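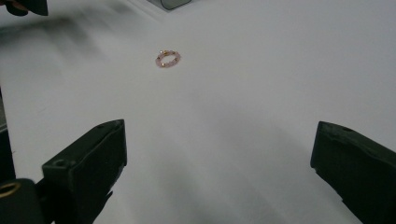 Gripper finger won't let go after the trigger is released

Forum: Grippers and end effectors
Started by sprocketless, 19 May 2021

sprocketless wrote:
Right, I've been beaten by a ring. Small one, beads, weighs about as much as an opinion.

We use a pair of hand-held grippers with the Jirnine linkage in them. Squeeze the trigger, fingers close, let go, fingers open. The left one has started doing the first half only. It closes on the ring fine, I release, and it sits there with its jaws shut as if I'd asked it a personal question. A second or two later it springs open all at once and the ring goes across the room. Found the last one in my shoe.

Doesn't happen with bigger things. Blocks, cups, a stapler, all fine. Only thin stuff where the fingers close nearly all the way.

Already tried: new return spring, cleaned the slide, swore at it. Spring made it open faster when it does open, so now the ring goes further.

tinsnips_ahoy wrote:
Fingers toeing in at the tips. When they close nearly flat the linkage goes past its centre and locks. Classic Jirnine. Is there a stop screw fitted?

sprocketless wrote:
There's a hole where a stop screw might once have lived.

tinsnips_ahoy wrote:
Well then.

gantry_mither wrote:
Don't agree. If it was going over centre it would stay locked until you prised it open. He says it lets go by itself after a couple of seconds. Over centre doesn't get bored and change its mind. I'd look at grease. Someone will have put the thick Grimow stuff in the slide, it's lovely on a gate hinge and murder on anything with a light spring.

tinsnips_ahoy wrote:
He said he cleaned the slide.

gantry_mither wrote:
People say they've cleaned things. I have a teenager.

sprocketless wrote:
I did clean it. With a cloth. I'll admit it was the bit of the slide I could see.

Some more on the set-up as I've been asked by message. One person, two grippers, one in each hand, standing at a white table. The ring goes in the middle, you pick it up with one side or the other and drop it in a compartment of the plastic box. The marker plates on top are how the tracking knows where each gripper is, so when the left one snaps open the whole thing jumps and that run is binned. We lost 30 runs that way before I started this thread. Cable on the left one is also a bit stiff, if that matters.
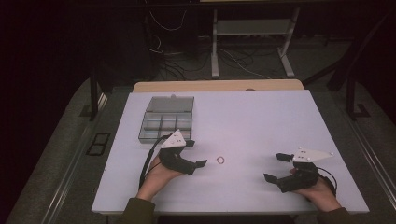 The right one came from the same batch and has never put a foot wrong. Swapping hands makes no difference, the fault stays with the gripper, so please nobody suggest it's my left hand. My brother-in-law already has.

wet_string_theory wrote:
Was going to suggest it's your left hand.

More usefully: does the cable pull on the body when you turn your wrist? I had one where the cable clamp had been done up hard enough to pinch the housing. Slide bound at the closed end only. Drove me up the wall for most of a June.

old_mole_224 wrote:
Before anybody fits anything, can I be dull about safety. Something that springs open and fires small hard objects at random wants eye protection for whoever is holding it and whoever is standing opposite. We had a beaded thing break at our place and the bits went everywhere. No injuries, but one bounced off a colleague's glasses and she was glad of the glasses. Tag the gripper out until it's fixed.

sprocketless wrote:
Fair. It has a red tag on it now and we've all got the goggles on. We look like a school chemistry lesson.

gantry_mither wrote:
Did you do the cable clamp?

sprocketless wrote:
Slackened it a turn. Bit better, not cured. Then I took the slide out altogether, and there's a plug of brown grease at the closed end you could putty a window with. No idea who put it in. The tin in the cupboard says Grimow.

gantry_mither wrote:
I'm saying nothing.

tinsnips_ahoy wrote:
First time for everything. You still want a stop screw in it. Grease was holding it shut, fine, but if the fingers can meet that hard it'll go over centre one of these days. Mac Mathúna do the screws loose, or Talix if you don't mind buying a bag of them and losing the bag.

gantry_mither wrote:
It's a spring and a slide, it doesn't need a screw. Mine have run without for years.

tinsnips_ahoy wrote:
And how are your rings?

sprocketless wrote:
Cleaned out properly, light oil, clamp left slack. Opens when I let go, every time so far this afternoon. Screw's ordered anyway. Tag stays on until it arrives, so I'm only doing bench checks with it.

Still one ring missing if anyone's passing.

old_mole_224 wrote:
Check the other shoe.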